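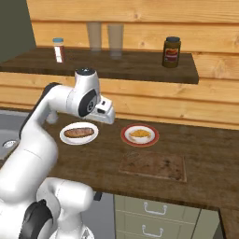
Herkedby 107 wooden worktop: review after the first months

Home > Kitchen > Worktops > Reviews
Last updated: August 10, 2026

I have read many reviews of wooden worktops before I bought one, and most of them were written in the first week. In the first week every worktop is beautiful. So I waited with mine. We put the Herkedby 107 in our kitchen in March and we have cooked on it every day, with two adults, two children and a dog who puts his paws where he must not.

First the facts. The Herkedby 107 is a solid oak worktop, sold in one thickness and in three colours: natural, honey and dark. We took the dark one. The wood is stained in the factory and comes with one layer of oil. You must add the other layers yourself. For our two lengths, with a cut-out for the sink and one for the hob, we paid 2,176 euros, delivery included. Fitting was not included. The shop was Van der Linden, where I also bought the taps, and I paid the normal price for everything.

Ordering and delivery

The order form of Van der Linden is long but clear. You fill in each length in millimetres and you choose for every side if it must be finished or raw. I made one mistake here. I asked for a raw edge on the side next to the fridge, thinking that it would not be seen, but our fridge is less deep than the cupboards. I finished that edge later with fine sandpaper and stain from the same brand, and the colour is close but a little more red. If you doubt, pay for the finished edge.

The delivery took 13 working days. Two men carried the pieces inside and left them flat in the living room, as the instructions ask. The wood has to rest in the house before you fit it, and you should not stand it against a wall in that time. There was one small dent in the underside of the long piece. I sent a message and received an answer the next morning, with an offer of a discount on oil. I accepted it, as the underside is not visible.

Fitting

A carpenter, Koen Jansen, did the fitting for us. I helped him to carry and I watched the rest. He was content with the straightness of the wood but less content with the screws in the package, which he found too soft. He used his own. He also told me that the metal brackets must have long holes, so that the wood can move with the seasons, and he was pleased that the Herkedby brackets have them. Some cheaper brands give only round holes.

The cut-out for the sink was exact. The one for the hob was two millimetres too narrow and Koen had to sand it. Our hob is a Stovetti with four zones, and I have measured it again myself: the size in the Stovetti booklet is correct, so the mistake was in the cutting. It cost us half an hour of work - not a drama, but at this price I expected better.

Oiling

This is the part where many people get tired. The booklet says three layers before first use, with a night between each one. I did four around the sink. You put on the oil with a cotton cloth, wait fifteen minutes and take away everything that has not gone into the wood. The last step is important. I was lazy with it in one corner and that corner stayed sticky for a week, until I rubbed it with a rough cloth and a little new oil.

Be careful with the used cloths. They can become warm by themselves and start a fire. I lay them flat outside until they are dry and hard, and only after that I put them in the bin.

After the first three layers I have oiled the whole worktop once more, in June. The place around the tap I do every month. It takes ten minutes and the kitchen smells of oil for one evening.

Daily use

The dark colour is warm and makes our white plates look very nice. It also shows flour, crumbs and dried drops of water much more than I thought. If you are a person who wants to see no crumbs, take the honey colour. My sister has it and her kitchen always looks cleaner than mine, though I do not believe it is.

Stains have been less of a problem than I feared. Red wine, wiped after some minutes, left nothing. Beetroot left a faint spot which disappeared after a few days. Coffee is no problem. The worst was mustard. My son left an open jar of Sustard lying on its side during a whole night, and in the morning there was a yellow half moon on the wood. On the dark stain you see it only when the light comes from the window side, but I know where it is. I have tried washing-up liquid and a paste of baking soda, and the second one made the place lighter, so I do not advise it.

Scratches come, also when you always use a board. Ours has many small ones near the hob, where we push the pans. After the June oiling most of them were hard to find. With a deep scratch you must sand, and on the dark version this means that you also sand away the stain. The natural version is easier to repair, and I wish the shop had told us so.

Do not put hot pans on it. We have two cork mats always ready and until now there are no rings.

What I like
Solid wood that stayed straight through a dry spring and a humid summer
Brackets with long holes
Quick answers from the shop
Feels pleasant under the hands, also in winter mornings

What I like less
Soft screws
Hob cut-out not exact
The dark stain is difficult to repair
No oil in the package, and the one they advise is expensive

Who should buy it

If you like to take care of things and you do not mind one evening with a cloth now and then, I think you will be content. If you rent out the house, or if your family leaves wet glasses everywhere, look at laminate. A good laminate top for the same lengths was offered to us for less than 1,000 euros, and we have thought about it for a long time.

I give it four out of five. I would order it again, but in the natural colour and with all the edges finished. I will write something more after the winter, when the heating has been on for some months and the wood has had time to shrink.

14 comments | 38 shares
Previous review | Next review | Back to Worktops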